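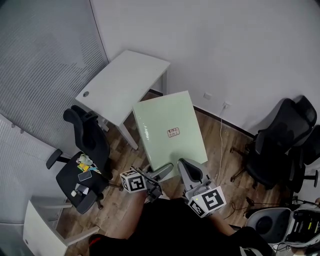
图1 采集室内,操作员双手各持一个手持夹爪,在浅绿色台面前作业。

双手操作示范数据采集项目 进展报告
提交:Ernero 基金项目管理处
执行单位:Nakpan 实验室
报告人:Firdevs Baysal
日期:2022年6月7日

一、本期概要

本期的主要任务,是为学习系统收集人手完成的双手操作示范。按照资助协议,本期应交付有效示范600条。到报告提交时,我们录制了1,000条,经过检查保留600条,达到协议的数量。其余的没有删除,单独存放,原因在第三节里说明。

本期没有使用机械臂。全部示范由操作员手持夹爪完成,机械臂上的验证放在下一期。这个安排与去年的计划书一致。

二、采集方式

操作员一共2人,是 Liya Tsegaye 和 Pascal Pruvost。每次由一人操作,另一人负责看录制程序和填写记录表。记录表里写任务名称、开始时的物品位置、操作员姓名,以及操作员自己对这条示范的评价。自己的评价和后来检查的结果并不总是相同,我们觉得这个差别有参考价值,所以两个都保留。

两个夹爪都装有印着黑白方形标记的立方体,软件根据标记计算夹爪的位置和方向。视频从操作员头部高度向下拍摄,这样录到的画面与将来机器人头部相机的视角比较接近。

采集在一间小办公室里进行,房间里的桌椅照常放置。开始时我们讨论过是否要用幕布把背景遮住。Sadao Sugiyama 的意见是不遮,他认为系统以后要在普通的房间里工作,训练时看到的也应该是普通的房间。我们采用了他的意见。代价是检查视频时比较费时间。

三、质量检查

检查由 Zdeňka Šimek 负责。没有通过的示范主要是下面几种情况:

1. 标记丢失。双手靠得很近的时候,一侧的立方体会被另一侧的手腕挡住,位置数据中断。中断很短的,我们用插值补上;比较长的,整条不用。
2. 反光。绿色台面是光面的,灯光角度不合适时,台面上出现亮带,标记的边缘识别不稳定。
3. 动作不自然。操作员知道自己在被录制,有时候动作太慢,或者中间停下来想。这样的示范任务是完成了,但是对学习没有好处。
4. 漏按结束键,两条示范连在一起。这一种可以切开再用,目前还没有全部处理完。

第一种情况最多,也是我们低估的地方。写计划书时,我们以为双手任务的难点在动作本身,实际上花时间最多的是遮挡。六月初我们修改了任务说明,请操作员尽量让手腕向外打开一些。修改以后标记丢失有所减少,但是手腕姿势受了限制,折叠类的任务做起来比较别扭。是否继续用这个办法,我们还没有决定。

四、初步训练

用已经通过检查的一部分数据,我们训练了第一个模型,只在离线数据上做了比较。模型对“接近物品”这一段的预测比较好,对“双手交接”这一段比较差,常常一只手已经松开,另一只手还没有合上。Sugiyama 认为是交接部分的样本太少,Tsegaye 认为是两个夹爪的时间没有完全对齐。两个原因可能都有。我们计划先检查时间对齐,因为这个工作量小。

现在的结果还不能说明模型在真实机器人上的表现,请管理处不要把它作为性能指标引用。

五、经费与人员

经费使用在预算之内。原计划购买的第二套夹爪还没有订货,我们想等标记立方体的新设计确定以后再买,避免重复支出。这笔费用申请转到下一期使用,说明另附。

人员没有变化。操作员反映连续采集时手腕和前臂容易疲劳,我们已经缩短了每次的时间,中间安排休息。采集速度因此慢了一点,但是后半段录的示范通过率比以前高。

六、下一期计划

• 确定标记立方体的新设计,减少遮挡
• 更换台面或者加一层哑光垫,两种办法都试一下
• 增加双手交接类的示范
• 在 Wernendale 的机械臂上做第一次验证
• 完成数据格式说明,交给合作方 Mokach 审阅

关于第四项,Wernendale 的场地时间还需要对方书面确认。如果不能按时确认,验证会推迟,我们会尽早通知管理处。

相关文件
Nakpan 双手操作项目计划书(修订版)
手持夹爪标定步骤说明
示范质量检查表及填写说明
Mokach 数据格式讨论纪要
经费结转申请(附件)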